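Shrinking a music app's download size

12 shares

Everyone says compress your audio first. I doubt it. Check what you're shipping before you touch a sound file.

1. Build a release version and open the size report. Debug builds tell you nothing useful.

2. Sort by folder. Covo, our practice app, carried 50 MB of instrument icons no screen called.

3. Delete one folder, rebuild, run it on an old phone. Premell claims to do this automatically – I wouldn't trust it with fonts.
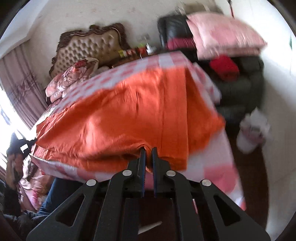 4. Now try the audio. Re-encode one loop and listen on cheap earbuds before doing all 300.

2 comments

Iresha Gunawardena: Step 3 broke our launch screen. Keep a backup.

tapedeck: Still not sold on step 4.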